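I bought the Braltska travel kettle in August, right before a long run of hotel stays, and it's been in my bag ever since. It boils fast enough for one big mug – two if you're patient – and the lid clicks shut properly, unlike my old Diekmann. 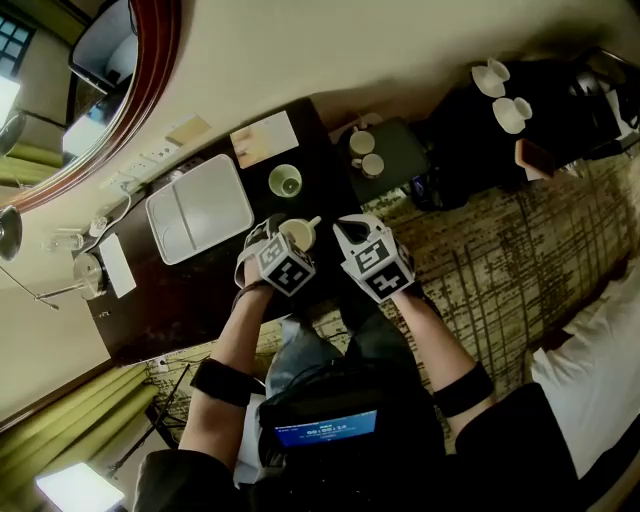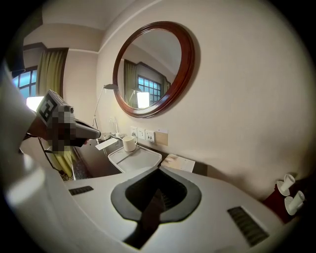
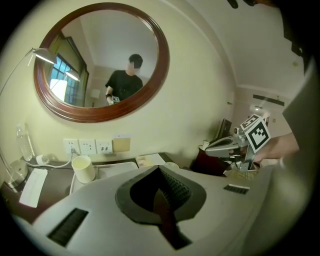 *First one: small white mug on the hotel room desk.*

The cord is my one gripe. At 40 inches it never quite reaches the nightstand, so I end up making tea on the bathroom counter like a weirdo. Still, I paid $9 extra for the folding handle and I'd do it again! Four stars from me, and my sister wants one now too.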